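The Long Rail: How Slow Cloth Changed the Bank Shot

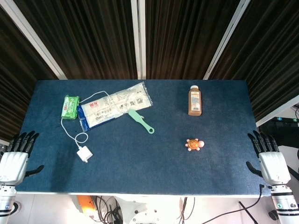

2 min read

Players who learned on napped cloth still aim their cross-corner banks too wide. Worsted cloth lets the ball slide into the cushion with less roll, and a sliding ball comes off shorter.

Belmiro Ramalho, who has fitted rails at the Marinho room for 37 years, keeps a notebook of the angles. At lag speed on new cloth, he finds a ball leaves the cushion close to the angle at which it arrived. Hit firmly, it compresses the rubber and shortens. After 40 hours of play the difference narrows, and by October, when the Lostov league starts, most of his tables bank long again.

Humidity adds a further change. Damp cloth grips the ball sooner, so forward roll develops before the cushion and the rebound widens. Ramalho's advice is to shoot 2 test banks before a match – one soft, one firm – and adjust the aim point on the rail, leaving the stroke alone.

Side spin is a poor correction on a long bank. The object ball picks up only a small part of it, and dirty balls pick up more than clean ones.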